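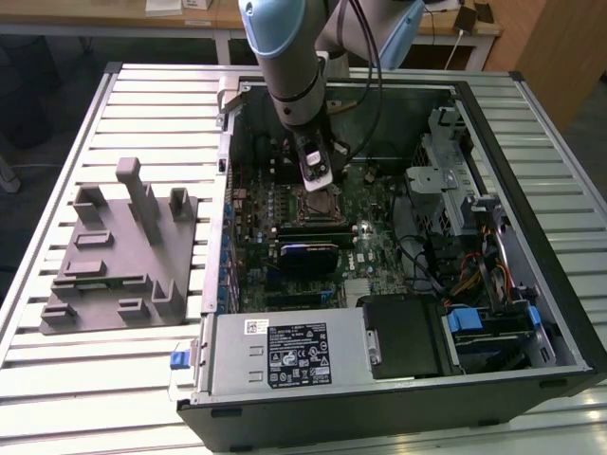

The Second Life of the Office Tower

Magazine Features > Workshop > Old Computers

Latest Features Workshop Kitchen Garden Back Issues Subscribe

There is a particular sound an old office computer makes when you slide the side panel off, a sort of hollow metal sigh, and I have come to love it more than is reasonable. I bought my first secondhand tower to save money. I bought the next one because I wanted to see inside it. After that I stopped making up reasons!

You know the kind of machine I mean. It sat under a desk in an insurance office or a school library for years, humming, collecting fluff, getting kicked. Then somebody decided the whole building needed laptops, and out it went. In Hosimstead, where I live, those towers used to go straight to the scrap yard. These days a good number of them end up on a bench at Šimkus, a repair shop on the hill behind the bus station, and that's where I spent most of a wet week learning how to bring them back.

Līga Pärn has run the shop for 17 years. She works on everything from radios to sewing machines, but the office towers are her favorites, and it took me five minutes to see why. They were built to be opened. A hobbyist's gaming PC can be a beautiful thing, all glass and lights, but try getting the power supply out in a hurry. The plain business machine was made for a technician with a long list of desks to visit before lunch, and once it's lying on its side you can feel that person's impatience in every part of it.

Take the blue bits. On the Dell that taught me the most, the drive cage has a pair of blue plastic latches, one bigger than the other, and another blue tab sticks out at the end of the power supply. Blue is the color that says "your fingers go here." I find this wonderfully polite. I also find that once you start looking for it, you see it everywhere, on printers, on copiers, on the inside of the coffee machine at work.

The rest of that case is a good tour of what goes into a desktop. There's a dark green board with a row of little blue capacitors up one edge, black memory slots, an expansion card with a blue stripe, and a thick bundle of orange and yellow power wires hugging the wall. With the cooler off, the processor socket sits out in the open, a metal frame in the middle of all that green, looking much too small to be the place where the thinking happens.

The socket is where Līga slows everybody down. She won't let a newcomer near one until they've done the boring jobs, and she's right, but oh, it is hard to wait. The processor goes in flat and straight, with its marked corner matched to the mark on the socket. You don't push. If it wants pushing, it's in wrong. Then the frame comes down over it, and on many boards the lever takes more force than you expect and makes a creak that stopped my heart the first time. (She laughed at me for a good long while.)

After that comes thermal paste, about which every repair person has strong feelings. Līga uses a dot the size of a small pea and lets the cooler spread it. Her friend Maarja Lukoševičius, over in Sturkemcombe, draws a thin cross and will tell you at length why the pea people are wrong. I've tried both. My machines don't seem to mind, though I wouldn't say so in front of either of them.

If you're thinking of trying this yourself, start with the cleaning. Unplug the machine, hold the power button down for a few seconds, and take it outside, where you can brush the dust out of the fans and the rear grille without breathing it or wearing it. Hold the fan blades still while you do it. Touch bare metal on the case before you touch any of the parts. Take pictures of the cables before you pull a single one, even the ones you're sure you'll remember. And leave the power supply sealed. You can take the whole unit out and swap it, but the inside of that box is no place for beginners.

Then do the fun part! More memory and a solid-state drive will change an old tower so much that it feels like cheating. The one I'm writing on cost me 19 dollars at a clearance table, and I added a secondhand drive and two sticks of memory from Līga's drawer. It starts up before I've sat down properly. It runs a free operating system, plays my music, and handles every spreadsheet I've thrown at it.

Maarja keeps a notebook of every machine that crosses her bench, and the last line I saw in it was number 543. She calls the whole undertaking Sorkero, after a word her grandmother used for a button jar, and she would like to reach 1,000 before she retires. Most of them go to families with kids in school. A few she can't save, and those get stripped for screws, cables, and fans, sorted into old cookie tins with the lids labeled in marker.

I came home with one of those tins. It has a dozen kinds of screw in it, and last night I sat at the kitchen table and learned which ones hold a hard drive and which ones hold a case together — the coarse threads and the fine ones look alike until you've stripped a hole. I have another tower waiting in the hallway. The side panel is already off.

Contact Us | Copyright 2022 | Back to Top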